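Volver a escribir cartas (y a esperar el cartero)

Llevo desde marzo escribiendo cartas a mano y estoy encantada, así que aviso: esta entrada va a ser larga. Todo empezó con una caja de papel que compré en un cierre de papelería, un papel Elcombe color crema, algo rugoso, de esos que frenan un poco la pluma. Lo tuve en el cajón meses sin atreverme a estrenarlo. Me parecía demasiado bueno para la lista de la compra y no se me ocurría a quién podía mandarle algo que lo mereciera.

Un domingo no, una tarde cualquiera, me senté y le escribí a mi prima Lourdes, que vive en Oviedo y con la que hablo por el móvil casi a diario. ¿Qué le iba a contar que no supiera ya? Pues salieron cuatro páginas. Le hablé de la higuera del patio de la abuela, de un sueño que había tenido, de una receta de pisto que me sale fatal. Cosas que por teléfono ni se me pasan por la cabeza, porque por teléfono vamos al grano – el médico, los niños, a qué hora llega el tren – y colgamos.

Tardó nueve días en contestar. ¡Nueve! Y cuando llegó el sobre lo dejé en la mesa de la cocina hasta después de comer, como quien se guarda el postre.

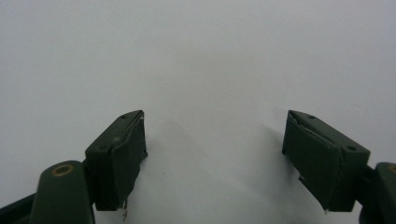
A partir de ahí me enganché. Me apunté a un intercambio de correspondencia que se llama Vulo, una cosa pequeña y muy casera: rellenas una ficha, dices en qué idiomas te defiendes y te emparejan con alguien. A mí me tocó Rozália Trnka, que es bibliotecaria jubilada, escribe en un español precioso aprendido casi por completo leyendo novelas y usa palabras que yo solo le había oído a mi bisabuela. En su primera carta me llamó «estimada amiga desconocida». ¿Cómo no iba a contestarle esa misma noche?

Rozália me ha enseñado mucho sin proponérselo. Deja siempre el último párrafo para una pregunta, una sola, y es de las que obligan a pensar. La última fue qué ruido echo de menos de la casa donde crecí. Estuve dos días dándole vueltas hasta que me acordé del molinillo de café de mi padre, que sonaba como una moto arrancando y despertaba a medio edificio. Llené una cara entera con el dichoso molinillo.

Ella, por su parte, me contó el del carro de la leña en invierno y me mandó una hoja de tilo prensada entre dos papeles de seda. Llegó entera.

Del material también quiero hablar, que me lo habéis pedido en los comentarios. Uso una pluma Westach de plumín fino, bastante corriente, que compré de segunda mano. Al principio rascaba y pensé que me habían timado, pero le di un buen lavado con agua templada, la dejé secar una noche y desde entonces va como la seda. La tinta es la azul negra de toda la vida. He probado una marrón muy bonita, la de Shiferaw, aunque en el papel crema se me queda pálida y la reservo para las postales, donde luce muchísimo más.

Para los sobres, consejo de amiga: compradlos antes que el papel. Yo tengo 200 hojas de un tamaño que no cabe en ningún sobre normal si no se dobla en cuatro, y doblado en cuatro abulta como un bocadillo.
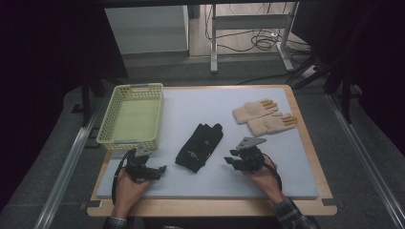
Núm. 40

También me he aficionado a leer cartas ajenas, las publicadas, se entiende. En la biblioteca del barrio hay un estante entero de epistolarios que casi no sale en préstamo y me lo estoy ventilando con una alegría tremenda. Lo que más me gusta son las partes aburridas: el que se queja del catarro, la que pide que le devuelvan un paraguas, las cuentas de la casa. Entre medias aparece de repente una frase que te deja clavada en la silla, y creo que funciona precisamente por venir detrás del paraguas.

Y ahora lo práctico, por si alguien se anima. Poned la fecha y el lugar arriba, que dentro de unos años se agradece. No paséis la carta a limpio, los tachones tienen su gracia. Haced una foto antes de cerrar el sobre, porque cuando llega la respuesta una ya no recuerda qué había preguntado (me ha pasado con Lourdes, que me contestó «sí, pero solo con vinagre» y todavía no sé a qué).

Esta semana quiero escribirle a mi profesora de latín del instituto. Tengo su dirección, o la que era su dirección, y una hoja de papel crema ya doblada en cuatro. Si me contesta, os lo cuento en la próxima entrada.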